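Tilar Opens Its Doors in Cemmont: Come See Two Arms Tackle the Folding

CEMMONT, July 3, 2020. I'm Theresia Riedl, and I run the demo floor at Tilar, which means I get to write this one myself! We're holding an open day at our Catberg building, and you're invited to come stand next to the workcells while they run.

We did a small trial visit in February with some 540 people through the door over the run of it, and the thing they crowded around was Noh, our two-armed station that handles cloth and bags. Cloth is a pain for a robot (it slumps, it hides its own edges, and a clear bag on top makes it worse), so that's what we've been giving it.

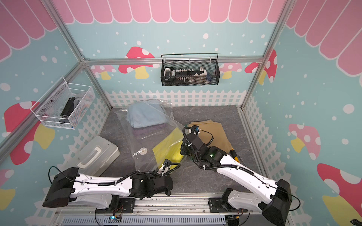

Visitors kept asking if they could bring something from home, and yes, please do! A dish towel or a T-shirt is great. Leave the wool sweaters at home, they shed all over the grippers and I'm the one who picks the fuzz out afterward.

Each session at the Noh station lasts 6 minutes, then we reset the table and let the next group in. You can talk to the engineers the whole time. They like it, especially if you ask about the wrists, and they'll tell you what still goes wrong with bags, too.
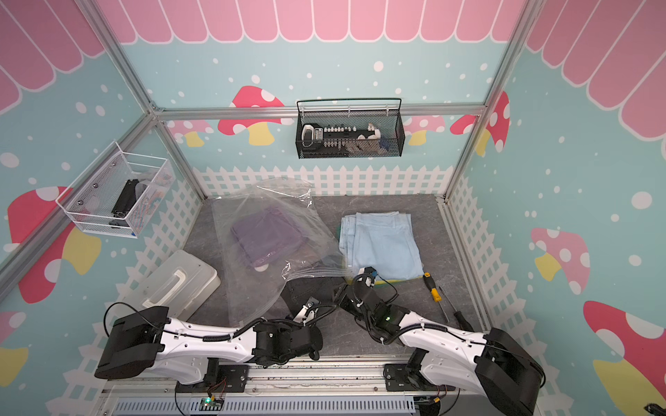
The Noh station at Tilar, with a clear zip-top bag, folded fabric and two screwdrivers on the work surface.

Doors open at 2 p.m. and admission is free. Kids are welcome with an adult, and strollers fit fine through the side entrance on the parking lot side. Groups bigger than six should call the front desk first so we can set aside a slot.

Press who want time with the station before the public comes in can ask for me by name at the Catberg front desk.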